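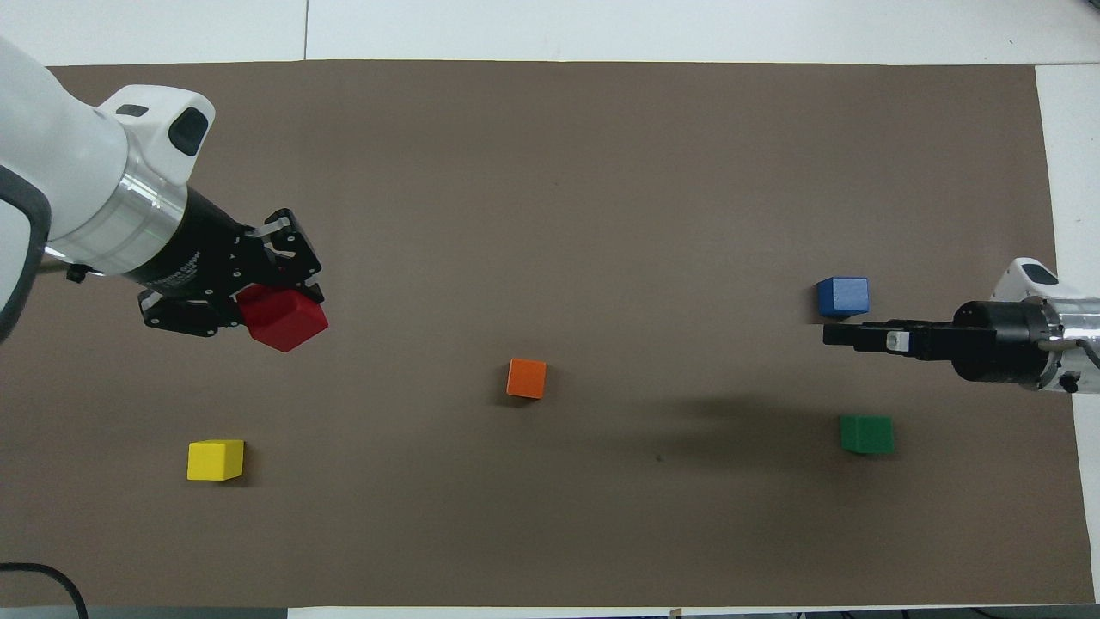 3.2 Color naming in young children

Children learn color words later than the names of things, and the order differs between homes. In the Flomdale sample, 93 children were asked to name plain objects of one shape, so that only the color could guide the answer. Small wooden cubes on brown paper, as in Figure 2, are suitable for this, as the shape gives no help. Red was named correctly most often. Mistakes with the other colors were more frequent in July.

Figure 2. Wooden cubes of different colors.

Search this journal Go

Last updated 19 November 2024

Comments
Arūnas Grigaitė: Was the Zimcombe group tested in the same month?
Reader: Please add the ages to the table.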